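The rail comes first

Obinna Aliyu irons almost nothing. He says this before I've got my coat off, like it's a thing people accuse him of.

"Hang it right and you don't need to. Fifty percent of ironing is bad hanging. I made that number up but I'd stand by it."

Aliyu runs Oria, a shirt care and mending shop, two rooms over a bakery on Biwott Street. Seven years there this October. Before that, the stockroom at Illosine, the uniform people, where he hung shirts all day and had, he says, opinions that no one wanted.

Now they want them. His evening class on keeping a small closet fills up fast. 13 places, long waiting list, and he won't add a second night. "I have kids. I like my kids."

So what do people get wrong? He doesn't even wait for the end of the question.

"The collar. They shove the hanger up through the neck with the top button done up and stretch it. Open it. Go in from the bottom if it's a knit. And hold the collar when you do it, hold the shirt somewhere, don't just stab at it."

And then crowding. He's strict on crowding. Shirts jammed together crease each other, he says, and you pull one out and two come with it. Plaid next to plaid is fine, he doesnt care about color order. "Color order is for shops. Can you get your hand in between? That's the test."

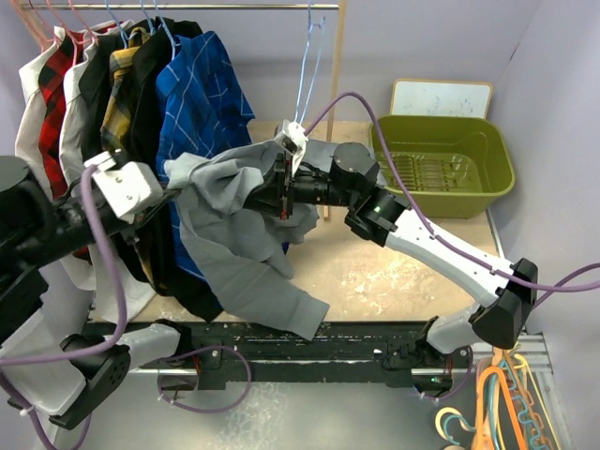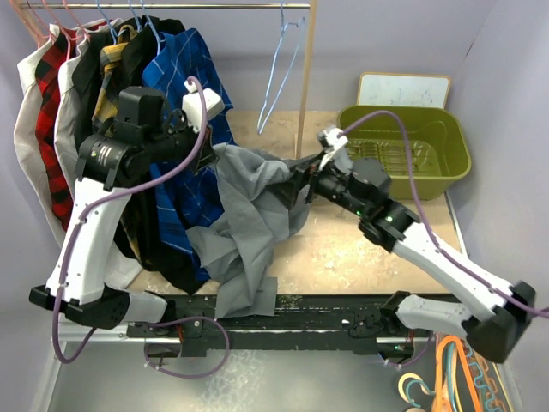
A gray garment in hand, with the hanging shirts alongside.

Vol. 7, No. 2 | Page 13

Gray is his favorite, as it happens. Hides everything, goes with everything, "and it looks terrible crumpled, so you learn." New students get a crumpled long-sleeve to start on. Find the collar, find the shoulders, ignore the sleeves till last. Most go for a sleeve first. He lets them.

Hangers? Plastic is OK. Thin wire he puts up with for light stuff, not for anything heavy or wet. He had a rack from Trosix for a while, hated it, gave it to his brother in law. What he wants is a plain bar at at shoulder height and a clear bit at one end to work in.

"People buy the rack and fill it the same afternoon. Leave a gap. Where are you going to put the one you just washed?"

I ask about folding and get a look. He folds sweaters. He folds T-shirts, under protest. Anything with buttons goes up.

Phone rings, customer, a lost cuff button. He's gone for a while. Comes back with the shirt over his arm and carries on talking while he hunts through a tin for a match.

"My mother did all of ours on a Sunday night, every shirt in the house, on the back of a door. One hook. So when somebody tells me they don't have space..." He finds the button, holds it up to the window, decides it's the wrong white, and goes back in the tin.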